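Search this site Enter keywords Go

Empty Shelves Get a New Start at Ovmont's Community Room

May 22, 2020

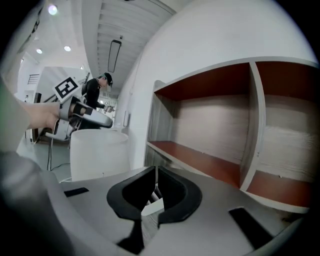

The built-in shelves, with their reddish-brown interiors, at the community room in Ovmont.

The community room on the Vernurville road in Ovmont is getting ready for a new life as a lending room, and the best part of it is already in the wall. A built-in wooden shelving unit, divided in two by a gray upright, will hold board games, puzzles, craft kits and kitchen gear that anybody in town can borrow for free.

The Fliveck lending project has been collecting things for the room since last August, and people have been wonderfully generous. There are 475 items on the list so far, and 200 of them are puzzles! Most are packed away in a storage unit in Vernurville, waiting to be sorted and moved across.

Anyone who has walked past the old Edwards hardware store will know how long Ovmont has wanted something like this. Edwards used to keep a little shelf of tools by the register that regulars could take home overnight, and when the store closed that went too. The new room picks up the same idea and makes it a whole lot bigger.

The shelves were the feature that won the organizers over when they first looked at the space. The outer part is light gray, the back is a pale wood grain and the inside surfaces are a warm reddish brown that looks great against the white wall. One side has a shelf midway down and the other has one near the bottom, so there is a good tall space for the awkward stuff, like the big floor puzzles and a fondue set that has already been asked for twice.

Games will go on the left and craft kits on the right. Kitchen things get whatever room is left, and if the cake pans keep coming in, a second unit may have to be found for them. Every item will carry a paper tag with a number on it, and the same number goes in a notebook by the door. Borrowers write down their name and the day they took the item. Loans are for two weeks, longer if no one else is waiting.

The whole setup has a budget of $505, most of it for tags, storage boxes and a decent lamp. A bake sale brought in the first $60, and the lemon bars were gone before the coffee was ready.

There is still space on the list for more. Card games with all their cards are very welcome, and so are knitting needles, cookie cutters and puzzles of any size (a missing piece is fine if you mark it on the box). Clothes, books and anything with a gas tank can't be accepted.

An opening date has not been set yet. It will be posted on the door of the room and in the window of the Ovmont post office.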